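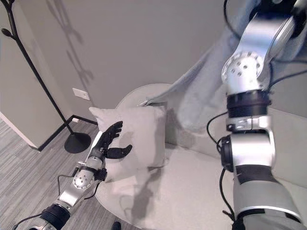
Tenants of older flats in Oscombe will be aware that the question of winter heating arises each year in June, and that it is seldom resolved before the cold has passed. The present post records the arrangements adopted in this household following correspondence with the managing agent.

The agent, Drornstead, advised that the common boiler would operate for 30 weeks of the year. Requests for additional hours must be submitted in writing. A previous request received a reply after 77 days, by which time it was spring. 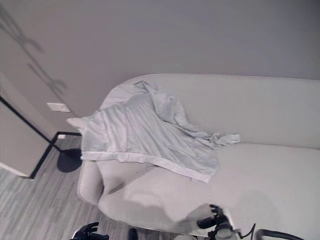 Grey blanket over the left half of the sofa.

It was accordingly decided that only the living room would be heated before six in the evening. Doors are to remain closed, and draught strips have been fitted to the hallway — a modest expense of some $70, for which reimbursement has been sought. The quarterly energy account stood at $753 before these measures were introduced. The next account will be reported in full. 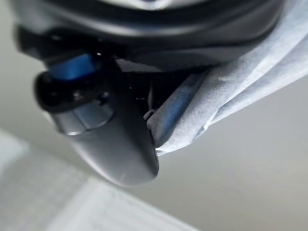

Dark grey housing with a bright blue component at left.

Consideration was also given to a portable heater. The Amau model was favoured for its timer, although the lease prohibits any appliance left running overnight. The Sveinbjörnsson panel heater would require fixing to the wall, and therefore the written consent of the owner.
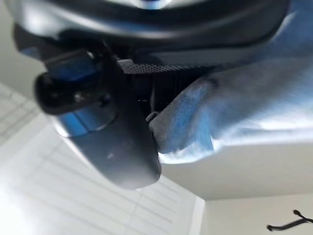 An application for that consent has been lodged. Readers in the same building are encouraged to lodge their own, quoting the flat number and the relevant clause of the lease.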